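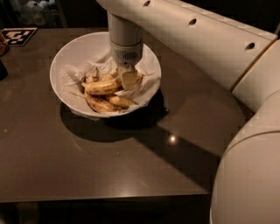

Ripe bananas in a paper-lined bowl, with the flat tool of the arm among them.

The hard part is the fruit

A rental service from Caltano wants to put a robot arm in small kitchens and packing rooms. Our reviewer spent nine days with it and came home with mixed feelings.

10 April 2025

Most demonstrations of robot arms begin with a cube. The cube is light, it has flat sides, and it does not mind being dropped. When I arrived at the Trorninlow test kitchen, I expected cubes, and I had prepared some polite questions about them. The staff gave me a bag of old bananas instead and told me to begin wherever I liked.

Caltano is a small company and it does not build arms. It sells a service, which it calls Sirklow, and the service consists of an arm on loan, a set of tools for the end of it, software to teach it, and a person on the telephone. The customers it hopes for are bakeries, juice bars, school kitchens and the kind of farm shop that packs its own boxes. These are places where the work changes every morning, and where the people have no time to learn programming.

The price is 3604 pounds for a season of three months, with delivery and collection included. For a large factory this is nothing. For a juice bar it is a serious sum, and I kept it in my mind during all my days there.

A flat tool for soft things

The standard tool in the Sirklow box is called the Lundgren paddle. It is a pale, flat piece, and at first I thought that a part was missing from it. I had expected fingers. The idea of the makers is that many kitchen jobs do not need a firm grip. They need a push, a slide, a gentle separation of one thing from another, and a flat shape can enter where a thick finger cannot.

With bananas this is a sensible idea. A ripe banana bruises if you look at it in a wrong way, and in a bowl the fruits lie over each other and hide their ends. The wrist comes straight down, the paddle goes between two of them, and from there the person who teaches the arm must decide what to do next. It is a little like using a butter knife to lift a slice of cake from a full plate. You learn to be patient, or you lose the cake.

My own first attempts were poor. I pushed too deep and moved the whole bowl. Then I became too careful and only stroked the top fruit. By the third day I had understood that the last part of the descent should be much slower than the rest, and that the bowl should have a paper towel inside, because the fruit slides less on paper than on a bare glazed surface. This advice is in the handbook, on page 29. I would have put it on the first page.

Teaching it

To teach a movement, you guide the arm through it and mark the important points as you go. The software then repeats the movement and adjusts it to what its camera finds. A printed card with a black and white pattern lies on the table, and the system uses it to understand where the table is. If somebody moves the card, you have to begin the set-up again. I moved it twice with my sleeve. After this I fixed it with tape and had no more trouble.

I liked the teaching screen very much. The words on it are plain, the buttons are large enough for wet hands, and a wrong step can be undone without losing the rest. The explanations of errors are less good. "Target not reachable" appeared when the target was too far, when it was too low, and also when I had forgotten to release the stop button. A tired person at six in the morning deserves more help than this.

The telephone support was quick and friendly. I called it more often than I want to admit, and the answer was usually a question that I should have asked myself.

What works and what does not

For pushing and spreading, the paddle is pleasant to use. I taught it to spread apples over a tray and to slide bread rolls to the edge of a board, and after a morning of corrections I was content to let it run while I made coffee. It was slower than me at both jobs. Caltano does not hide this, and says that the arm is meant for the hours when the staff are busy with customers.

Fruit in a bowl remained difficult until the end. A single banana on the table was easy. Several in a pile was a different matter, and every new arrangement asked for a new small decision. Lifting is possible only with the second tool, a soft gripper, which costs extra. In my opinion it should be included from the beginning — a kitchen that can only push will soon be bored with its robot.

Light is another point. The test table is dark and a little glossy, with one strong lamp over it, and the arm throws a wide shadow on its own work. I asked whether this disturbs the camera. The reply was that it does sometimes, and that a second lamp from the other side is recommended. The lamp is also not in the box.

Cleaning was simple. The paddle comes off without a tool and can be washed in the sink. The arm itself has smooth white covers which are easy to wipe, but it also has round recesses along its length, and flour likes to stay in them. A small brush is enough. I would want to do it every evening in a bakery.

Should you rent one?

If your work is mostly moving firm things from one side of a table to the other, Sirklow can be useful already, and the season contract lets you send it back without a long discussion. If your work is soft, ripe and piled up, I would wait for the next version of the software, which Caltano promises for the autumn, and ask for a trial with your own produce before signing.

Sirklow is available from Caltano by the season. The soft gripper and the second lamp are ordered separately. Visits to the Trorninlow test kitchen are free of charge, but must be booked, and visitors are welcome to bring their own fruit.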